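Pesquisar publicações Pesquisar Limpar

Início > Publicações > Fios > Boas práticas de coleta com garra manual

Usamos cookies para lembrar suas preferências de leitura. Aceitar Recusar Saiba mais

1/ Fio sobre as regras de coleta com garra manual que adotamos no projeto Pletik. Escrevi a primeira versão em maio, revisei agora. Serve para quem grava manipulação de tecido com operador humano segurando a ferramenta.
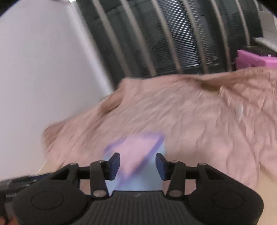
2/ Primeira regra: o episódio tem começo e fim definidos por escrito antes da gravação. Começa com os dedos abertos e fora de contato. Termina com os dedos abertos e o objeto solto. Se o operador larga a peça por acidente no meio, o episódio continua até o fim previsto e recebe a etiqueta "queda". Não se corta.

3/ Tecido é o caso em que mais se erra nisso. A peça deforma, dobra por baixo, enrosca no dedo. O operador tende a corrigir com a mão livre. Mão livre em contato com o objeto = episódio descartado, sem exceção.

4/ Calibração da abertura: no início de cada sessão e após qualquer troca de dedo. Abrir até o batente, fechar até o contato entre as almofadas, repetir três vezes. Os valores vão para a ficha da sessão. Divergência entre repetições acima da tolerância da ficha: reapertar os pinos e começar de novo.

5/ Articulação com folga não aparece no vídeo a olho nu. Aparece no erro de abertura depois de algumas horas. Por isso a inspeção dos pinos é por contagem de ciclos: a cada 500, parar e verificar. Usamos o contador do Plirkance, que lê o próprio registro de abertura.

6/ Velocidade. O borrão de movimento é o defeito mais comum na revisão. A regra escrita diz "aproximação lenta nos últimos centímetros". É uma regra ruim, admito — "lenta" não é unidade. Na versão nova, o limite é verificado por script sobre a trajetória, e o operador recebe o resultado no fim do bloco.

7/ Números do último lote: 500 episódios gravados, 469 aceitos. Dos recusados, 9 por toque da mão livre. O restante se divide entre borrão, perda de rastreamento e ficha incompleta.

8/ Ficha incompleta é o motivo mais fácil de eliminar e foi o que mais demorou. Campos obrigatórios hoje: código do operador, código da ferramenta, tipo de objeto, superfície, iluminação, resultado. Campo vazio bloqueia o envio. Antes só gerava aviso, e aviso se ignora.

9/ Sobre o ambiente: não arrumamos a bancada além do necessário para a segurança. Fundo limpo demais gera dado pouco útil. O que a regra exige é que nada possa prender no mecanismo. Fio solto, cordão e alça comprida saem do alcance dos dedos antes do início.

10/ Pegada do operador: pela lateral do corpo da garra, dedos longe dos elos. Há pontos de esmagamento entre os braços articulados durante o fechamento. Força baixa, mas suficiente para machucar. Anel e pulseira ficam fora da sala.

11/ Pausa obrigatória a cada 78 episódios. O número veio do tamanho do bloco no software da Zallia, não de estudo ergonômico. Se alguém tiver referência séria sobre fadiga de punho com ferramenta desse porte, mande. Enquanto isso, o operador pode parar antes, quando quiser, e o bloco parcial é válido.

12/ Privacidade: rosto, tela e documento legível fora do campo de visão. Quando entra, o trecho não é desfocado depois, o episódio inteiro sai. Desfoque posterior altera a imagem e obriga a manter duas versões do arquivo.

13/ Revisão dupla. Um revisor marca sucesso ou falha sem ver a etiqueta do operador. Se discordarem, um segundo revisor decide e a justificativa fica registrada em uma frase. Falha bem documentada permanece no conjunto. Só sai o que viola protocolo.

14/ Perguntaram se isso segue alguma norma. Não conheço norma específica para coleta com ferramenta manual. Para a parte mecânica partimos da nossa avaliação de risco interna; para os metadados, do modelo usado no laboratório Murakami, com os campos renomeados.

15/ Pendente para a próxima versão: critério de "dobrado" para tecido. Hoje cada revisor decide no olho. A proposta em teste compara a área ocupada antes e depois, e falha quando a peça já começa amontoada. Sugestões nas respostas.

Receba novos fios por e-mail. Digite seu endereço Assinar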